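When the Cart Comes Down the Hall: Automation and the Housekeeping Staff at Jurnano

Student project report, Work and Technology seminar
Anselmo Nina

Why I picked this

My aunt cleaned hotel rooms for most of my childhood, and she used to come home and lie flat on the kitchen floor for a while before she would talk to anyone. So when our seminar was told to choose a workplace where machines are coming in and find out what it means for the people already there, I knew pretty quickly where I wanted to go. Jurnano is a guesthouse group with 247 rooms spread over three buildings, and it was kind enough to let me follow the housekeeping team through part of July and again this fall. I owe a big thank you to Jhair Apaza, who runs the morning shift and who put up with an awful lot of questions while he was trying to fold towels.

What has been automated so far

Less than I expected! I went in thinking I would see robots making beds, and what I mostly saw was software. The first thing that changed was the room list. It used to be a sheet of paper pinned up by the linen closet, and people would trade rooms among themselves before the shift began. Now a program called Sillo hands out the rooms one at a time on a phone, and it picks the order by itself from the checkouts. The second thing was the delivery cart, a Montoya, which drives itself from the laundry to each floor and waits by the elevator with clean sheets. The third is still only a trial. Management wants to know if a machine could one day do the small hand work in a room, meaning the gathering up of wrappers and bottles and the putting back of trays, which the staff call "the pickup." The supplier for that part is Prerkitz, and the pickup is being practiced with hand-held grippers.

I spent two mornings on the pickup alone, and I came away with a lot more respect for it. A person walks in, looks at the bed for a second, and already knows what is trash, what belongs to the guest and what goes back on the tray. Jhair told me he had never once had to put that into words until the trial started. Then he had to write rules for it, and the rules kept growing. A closed packet stays. An empty one goes. A packet that is open and folded over with care stays too – and that one took the team a whole lunch break to agree on.
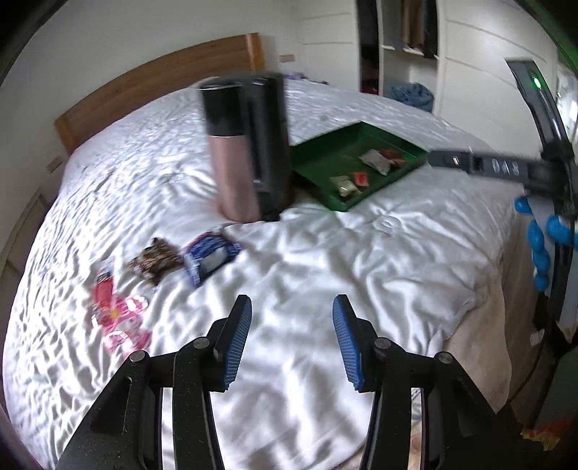 Does a gripper make the pickup faster than bare hands?

At this stage it is slower, and the staff I spoke with expected it to stay slower for a good while. Small, flat things are the hardest part, as a wrapper lying on soft bedding gives the fingers very little to close on.

What the staff told me

I talked with 20 people, some of them more than once, and I tried to let them wander off topic because that was usually where the good part was. The cart was the clear favorite. Pushing a full load of linen over carpet is hard on the shoulders, and several of the older workers said they sleep better now. One woman pats the cart when it arrives, and I started doing it too.

Sillo was another story. Nearly everyone agreed that it shares the rooms out more evenly, and the newer workers liked that they no longer got stuck with the worst ones. But the old trading of rooms was also the ten minutes when people talked, found out whose kid was sick and who needed a lighter day. With the phones, everyone goes straight to a floor and may not see a coworker until lunch. Jhair has since brought back a short meeting before the shift. It was not in the plan from the office, and he had to ask for the paid time twice before he got it.

On the gripper work, people were curious and a bit uneasy, often in the same sentence. A few enjoyed it as a change from scrubbing tubs. Others asked me, as if I would know, whether they were teaching a machine to take their job. I passed the question on to the office and was told that no positions would be cut during the trial, and I did notice that the answer stopped at the end of the trial.

Money came up as well. The workers who take part get a bonus of 700 for the season, paid in two halves. Most thought it was fair for the hours. Two of them thought that if their know-how ends up inside a product, a single bonus is a small price for it, and I have gone back and forth on that one ever since.

What I would do differently

I would interview the night laundry crew, who load the cart and whom I missed completely. I also wish I had asked for the injury records from before and after the cart arrived, so that I had something firmer than people's own memory of their sore backs. The written survey was a flop, with too many boxes and not enough room to write, and I have left it out. My notes ran past 2000 words on the room list alone, so what you have read is very much trimmed down.

A copy of this report went to the housekeeping team on 10th October, before I handed it in, and Jhair sent back two corrections about the cart, both of which I have made.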